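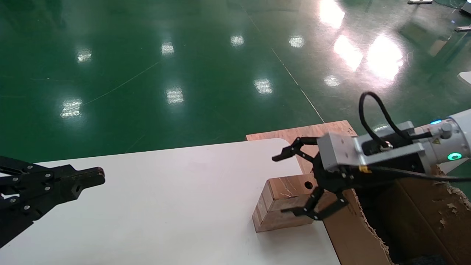

Kurnotent Open Day Demonstration Set -- Data Card

Version 1.2, released 2025-03-31
Maintainer: Maxine Cartwright, Kurnotent
Contact for corrections: Tanveer Jadoon

Summary

This set contains recordings of a two-armed robot handling small objects at a tabletop during the Kurnotent open day, held at the Ternham site in October. Each recording covers one attempt at one task, as performed in front of visitors. The release holds 300 episodes.

Tasks

block_wood: handling of a drilled wooden block on a white table
block_handover: transfer of the block from one gripper to the other
free_choice: an object and target position nominated by a visitor

The first two tasks contribute 100 episodes each. The remainder are free_choice, where instructions are given as spoken and have not been corrected for grammar.

Collection

The robot was teleoperated by Kurnotent staff. Visitors did not operate the arms. Episodes last roughly 90 seconds, including the return to the rest pose. The table was not moved between sessions, but overhead lighting was left at its normal working level and the green floor is strongly reflective. Users training on colour images should expect glare in the background.

Contents

episodes/ -- camera images and joint states
labels/ -- task name, instruction, outcome
splits/ -- training and held-out lists
CHANGES -- corrections since version 1.0

Known issues

Gripper opening is logged as a commanded value only. Outcome labels for block_handover were assigned by a single annotator at Wisside and have not been independently checked.

Privacy

Audio has been removed. Episodes in which a visitor's face was legible were withdrawn before release.

Loading

The Stan reader, version 2 or later, opens all files without conversion. Earlier versions ignore the labels folder.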